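# The Bottom of the Bin

I have been putting off the gray bins for most of a year. They live at the back of the workshop, two of them, one behind the other, and they're where things go when I can't think where things go. 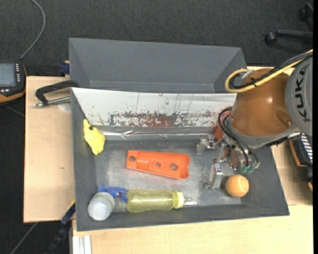 My workshop is the back third of an old feed store on Coughlan Street, 115 steps from my kitchen door (I counted once, in the rain, carrying a drill press). I moved in with a workbench and a radio. Then I inherited shelving from the sign shop next door when it closed, and you know how it goes with shelving – put up a shelf and it's full by supper.

In April I decided I'd had enough. I'd bought my third roll of masking tape in a month, and I knew perfectly well the other two were somewhere in the room. So I made myself a rule. Every bin, drawer and coffee can gets emptied down to the last handful, and the last handful gets looked at one piece at a time.

That last part is what makes it hard! Anybody can empty the top half of a bin. The top half is big stuff, extension cords and paint trays and the good level you accused your brother-in-law of keeping. It's what's left on the floor of the bin that stops you cold, because nothing down there goes with anything else. I've got a bottle and a clamp and a ball, and something soft-looking and yellow that I can't put a name to, and I'm supposed to come up with one shelf for all of that?

Take the blue clamp. I love a plastic clamp. I own more of them than any sane person should, and I still grab every one I see in a discount bucket. They hold a drop cloth on a sawhorse, they keep a chip bag shut, they'll pin a shop light to a rafter if you're not too picky about where it points. The clamp is easy, it goes with the other clamps.

The orange ball is harder. It has those pale curved seams a tennis ball has, and I don't play tennis. I don't have a dog anymore either. I ought to give it away. But a ball that size, slit with a knife, makes a wonderful foot for a wobbly stool, and I've been meaning to fix a wobbly stool since before I had this workshop. So there it sits, a stool foot in waiting.

Then there's the long orange plastic piece. It's got three round holes in it, all different sizes, raised edges, straight at one end and curved with a notch at the other. I have turned the house upside down looking for the thing it came off of. I've held it up against the vacuum, the leaf blower and a folding chair. Somebody designed that notch! Some person sat at a desk and worried about that curve, and now I'm standing in a feed store with no idea what they were so careful about. I wrote to Orkell, the company that made my old shop fan, with a sketch of it. They wrote back very politely to say it wasn't theirs and would I like to buy a fan.

I've decided mystery parts get a jar and a deadline. If nothing in the house has fallen over, leaked or stopped working by Thanksgiving, out they go.

Bottles are my real weakness, and I'll own up to it. Squeeze bottles especially, the kind with a collar and a clear tip on the end. I use them for glue, for oil, for watering seedlings in the window. I can't pass one by. The yellow-green one is a perfectly nice bottle and it'll join its cousins over the sink. The little whitish container goes on the same shelf, next to a row of others pretty much like it, and someday I will have enough screws of one size to fill it.

The yellow thing has a lumpy bottom and a narrow bit at the top, and I've been calling it the pear, for no reason I'd want to defend in court. The pear has moved to the windowsill. I'm not proud of that. It isn't sorted, it's only been promoted.

I will say a word for the bins themselves, which have had a rough time of it with me. The one in front has a floor that's scuffed and scratched down to shiny spots, and the long white panel along its far side has flaked away in a band along the lower half, all dark flecks and reddish-brown patches. Under that there's a strip of silvery tape, wrinkled like a bedsheet. A tidier person would have replaced the whole business. I priced new ones from Dostine and put the catalog right back in the mail pile. A bin like that has earned its scratches, and nothing I put in it is going to complain about the decor.

And the rear one is empty! I keep going over to admire it. Smooth gray walls, nothing in it, as good as a swept porch. I've made it a solemn promise that it will hold work gloves and only work gloves. My family has bets on this.

So what have I got to show for all the sorting? I filled out an inventory, an embarrassing thing to have done, and it came to 3,483 items, counting every washer. More than half were fasteners. I found both rolls of tape, one of them inside a boot. I found the good level too, and I have made a phone call about that and eaten some crow.

I also sent two boxes to Kurkilent, the reuse shop across the tracks, and then went in myself a week later and came home with a brass hinge and a birdcage stand. The woman at the counter said they see a lot of that. Folks bring in a box, then walk the aisles on the way out, and the box comes home again with different things in it.

If you're thinking about doing your own, I'd start with the smallest container you've got and work in daylight. Lay everything out on an old sheet. Don't start after supper, and don't let anyone in the house wander through saying "oh, I was looking for that," or you'll lose the whole evening to stories. Keep a marker in your pocket. Label the jars while you still remember what you meant by them – I have a jar marked "GOOD ONES" and I couldn't tell you.

I've still got the drawers under the bench to go. There are nine of them, and one hasn't opened since the humidity got in. I can hear something rolling around in there when I lean on it.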